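Subject: Re: [surfaces] Peel-and-stick tile sheet on a work table

> I put the Brovau sheet down in July and it still looks great.
> 100 percent flat, no lifting, wipes clean. Glasses, cases,
> whatever, it all sits fine on it. Get one.

I'd like to believe this, but I've read the same thing about the Plomurix stuff and mine lasted 21 days before a corner came up. Who measured "100 percent flat"? My own table has pale blue-green squares with white lines between them, set on the diagonal.

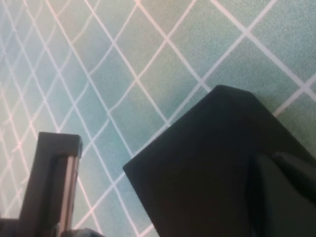 My complaint is with the lines. They look smart in the catalog, but I end up trying to square everything to them, and on a slant that's a losing game. Gerlach sells a plain gray for 2 dollars less and I doubt anyone would miss the pattern.

I'll give you the color - dark things do show up on it. My tinted glasses used to vanish on the old brown top.
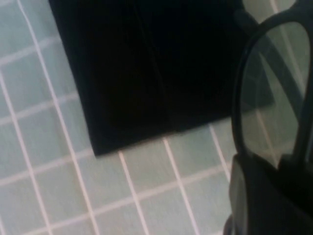
Still, one summer isn't a test. Has anybody on the list had one down for two winters, near a heater? And did Fotolham ever answer about the glue?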